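Objet : Re: [exploitation-quai] Créneaux camions au terminal de Ruddock

Bonjour,

Réponse dans le texte.

Le 3 décembre, Branwen Morris a écrit :
> Le temps de passage moyen est remonté à 77 minutes en décembre.
> Faut-il élargir la fenêtre de rendez-vous à 3 heures, comme à
> Edthorpe ? Naveen Bhatt y est favorable.

Je suis contre pour l'instant. Le retard se forme à la porte 2, au contrôle des scellés, et une fenêtre plus large ne ferait que déplacer la file vers l'après-midi. Les relevés de Gadanier le montrent assez bien : entre l'entrée et la pesée, rien d'anormal — l'attente commence après.

Je propose d'ouvrir la seconde voie dès 6 h et de refuser les arrivées sans numéro de réservation. Emrys Bowen doit confirmer les effectifs.

Pour le lot Mutia (3 000 bacs vides à réexpédier), le transporteur demande un enlèvement hors créneau. Accord de ma part, à condition que les bordereaux soient transmis la veille.
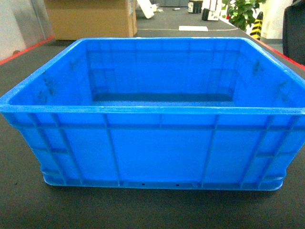 Bac plastique bleu, vide, sans couvercle.

Le tarif de stationnement reste inchangé pour ce lot.

Cordialement,
Rosimeire Coutinho
Exploitation, Ruddock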